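Kedau Flat Sheet in Sage

Sold by Kendthorpe Bedding
Item 2125
Color: sage green
In stock

I'll tell you right up front that I wasn't looking to add another green sheet to the shop. We already had two! But then the folks at Villca sent over a sample of the Kedau, I took it home, and it hasn't gone back to the sample shelf since (sorry, Rehema, I know you've been asking for it).

It's a flat sheet, no elastic anywhere, cut big enough that you can tuck it in on all sides or just let it lie over the mattress when the weather's too warm for anything else. I do both. In November I had it under a wool blanket and it was plenty, and my house is drafty.

The color is what people write to me about. On the website swatch it can look almost gray, and on some phones it goes minty, which drives me up the wall. Think of a soft, quiet olive, a little dusty. It goes with cream, with rust, with navy, and with most wood furniture I've tried it next to. If you're matching it to curtains or paint, send me a note through the contact page and I'll mail you a cutting. 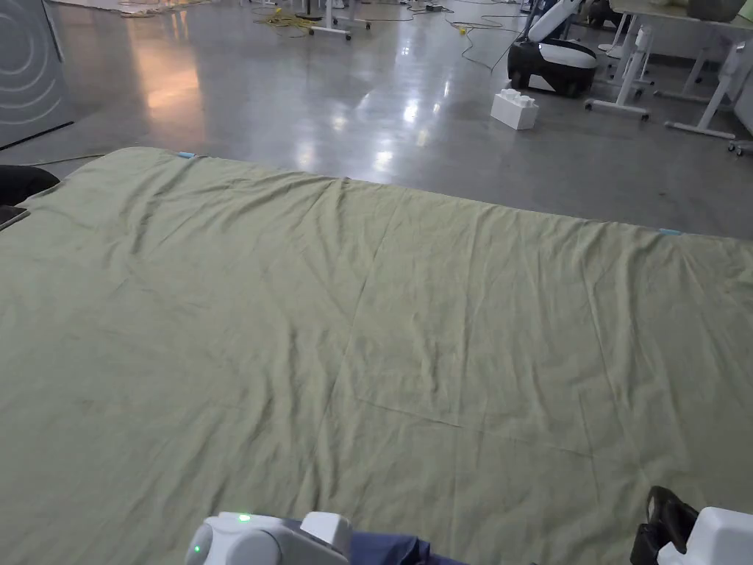 Somtochukwu Okeke

Yes, it wrinkles. You'll get fold lines and little creases like the ones across this one, and you'll get puckers along the edge too. I don't iron mine because I have never once ironed a sheet in my life. If you like a crisp bed, give it a shake, pull the corners out tight and smooth it from the middle with your hands. Peninah in our packing room swears by a spray bottle of water and an open window, and her bed does look a lot better than mine.

Washing: warm, with like colors, and go easy on the detergent. Skip the fabric softener. Tumble dry on low or hang it over a line, and take it down while there's still a tiny bit of damp in it. Wash it by itself the first time, please! Greens can let go of a little dye and I'd hate for your white towels to find out.

A question I get a lot is whether it works on a low bed or a mattress right on the floor. Sure it does. Fold the extra underneath so the hem isn't dragging around where you walk, and you're set. It also makes a pretty good couch cover if you've got a dog, though I can't promise the dog will stay on it.

Pillowcases are sold separately, item 725, same green. There's a duvet cover coming too, item 3262, but Simeleck is still working on the buttons and I don't want to give you a date I can't keep.

We have 50 of the flat sheets in this batch. Orders placed by December 5, 2025 go out in the first shipment, and anything after that goes out with the next one. Returns are fine if it's unwashed and folded back up in its bag (your best effort at folding is okay, I've seen it all).

Goes well with: Kedau pillowcase in sage, Villca wool blanket in cream

Add to cart
Ask about this item
Shipping and returns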